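Pruvix Grain Price Series: Data Card

Version 2, August release
Maintained by the Covcombe Commodity Desk
Contact: Annelies Wuyts, data steward

Summary

The Pruvix Grain Price Series records weekly cash and forward prices for feed wheat, milling wheat, feed barley and oilseed rape, as quoted by merchants who buy directly from farms. It is intended for researchers, farm business advisers and students of agricultural markets. The series covers 14 collection points. Prices are given in pounds sterling per tonne, ex farm, before deductions for moisture or admixture.

Exchange futures are outside the scope of the series. Users who wish to calculate basis should obtain futures settlements separately and match them on the week-ending field.

Provenance

Quotations are supplied by participating merchants on a standard form. The form was designed by Henk Van Leeuwen and revised for this release to separate delivery months that had previously been combined. Merchants report the price at which they would have bought a full lorry load at noon on the reporting day. Where no business was possible, the merchant enters a dash and the field is left blank in the published file.

Records from the earlier Bjarnason price book were transcribed by hand and added to the start of the series. They were kept in a different layout and include a small number of entries in hundredweight, which have been converted. Converted rows carry the value H in the source column.

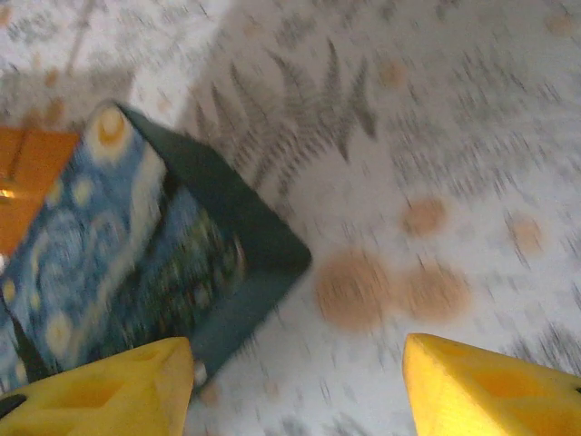
Fig. 1. Blue cover with swirls, stars and a large yellow-orange moon.

Contents of the release

prices_weekly.csv: one row per crop, collection point and week
forwards.csv: forward quotations by delivery month
points.csv: names and region codes of collection points
revisions.txt: list of values altered after first publication
LICENCE.txt: terms of use

Fields in prices_weekly.csv

week_ending: final day of the reporting week, year first
crop: FW, MW, FB or OR
point: two-letter code, see points.csv
price: pounds per tonne, two decimal places
quotes: number of merchants contributing to the price
source: M for merchant form, H for converted historical record
flag: blank, or one of the codes given under Quality Control

Method

The published price is the median of the quotations received. Where only 2 merchants have reported, the median is the midpoint between them and the row is flagged T. Where a single merchant has reported, no price is published, in order to protect the commercial position of the contributor.

Milling wheat prices refer to full specification grain. Premiums for higher protein are not added. Oilseed rape prices exclude oil bonuses. Before the present release, the Clorholm collection point included an oil bonus in its returns; those values have been recalculated and are listed in revisions.txt.

Quality control

Each return is read by a second member of staff before entry. A price that differs from that of the previous week by more than 32 pounds per tonne is referred back to the merchant for confirmation. If it is confirmed, it is published with flag C. If no reply is received before the file closes at 4 p.m., it is withheld with flag W and may be restored later.

Flag codes

C: large movement, confirmed by contributor
T: thin, two quotations only
W: withheld pending confirmation
R: revised since first publication

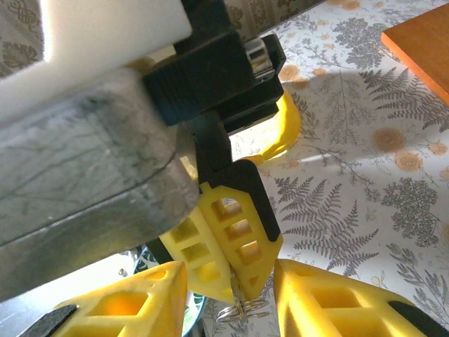

Fig. 2. Grey metal block, scuffed and scratched, with white foam resting on top.

Known limitations

Coverage is weaker in the weeks immediately before harvest, when old crop stocks are low and many merchants have ceased to quote. Movements in these weeks should be read with care. Forward quotations beyond the next harvest are sparse and should not be used to construct a continuous curve.

The series contains 44 missing weeks for feed barley at the smaller collection points. These have not been filled by interpolation, and users who fill them should say so in any published work.

Participation is voluntary. Larger merchants are better represented than small ones, and the prices may therefore understate the discounts accepted by farms at a distance from main roads. No attempt has been made to weight quotations by tonnage.

Suitable uses

The series is suitable for the study of regional price differences, seasonal patterns and the response of farm prices to changes in the wider market. It is not suitable for the settlement of contracts or as a basis for individual trading decisions. The desk accepts no liability for losses arising from such use.
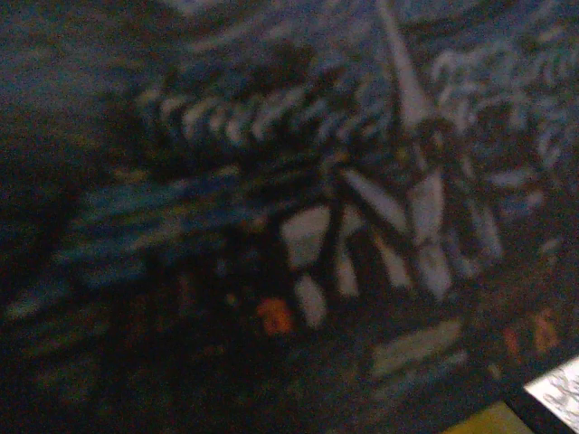 Fig. 3. Dark blue and black patterned surface with a band of pale stripes.

Revisions and corrections

Errors should be reported to the data steward, quoting the week, crop and point code. Corrections are reviewed by Moushumi Kanagaratnam and, once accepted, appear in the next release with flag R. Earlier releases are retained and may be supplied on request.

Licence and citation

The files may be copied and adapted for non-commercial purposes provided that the source is acknowledged. Suggested form:

Wuyts, A., Van Leeuwen, H. and Tóth, V. Pruvix Grain Price Series, version 2. Covcombe Commodity Desk.

Commercial licences are handled by Els Van den Broek at the same address.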